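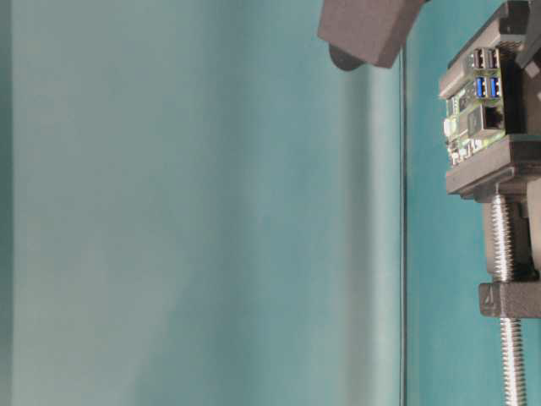
Nodthorpe electronics drop-off to open for longer hours

8 August 2026

Residents of Nodthorpe and Vidley will have more time to drop off unwanted household electronics under changes approved by the district council. From September, the Moser Road depot will accept small appliances, computers, phones and loose circuit boards until early evening on weekdays, as well as on Saturday mornings.

The council said the previous hours had made the service difficult to use for people who work outside the district. Almost 511 households used the depot last financial year, and many of those who responded to a recent survey asked for a later closing time.

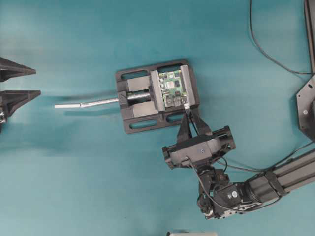 Collected material will continue to be sorted on site before it is sent to Furkuvus, the contractor appointed to recover metals and reusable parts. The current agreement has 2 years left to run and is not affected by the change in hours.

Households may bring up to 10 items per visit at no charge. Businesses will need to book ahead, and a handling fee will apply. Televisions and computer monitors are accepted, but whitegoods should be taken to the Vidley transfer station as usual.

Residents are reminded to remove batteries wherever possible and to place them in the separate bins at the gate. Swollen or damaged batteries should be handed to a staff member – they must not be left in the bins or put out with kerbside rubbish.
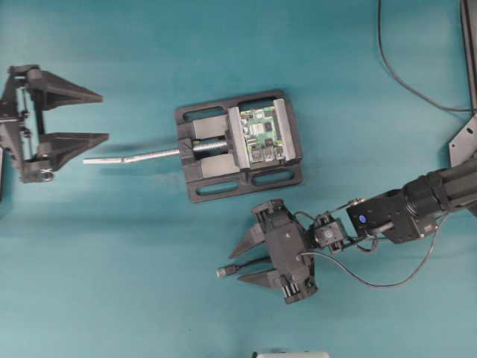 What should I do about personal information on an old computer or phone?

Owners are responsible for erasing their data before drop-off. The depot does not offer a wiping service, and items cannot be returned once they have been accepted.

The new hours will be reviewed after 9 months. Printed copies of the full list of accepted items are available from the council office and both district libraries.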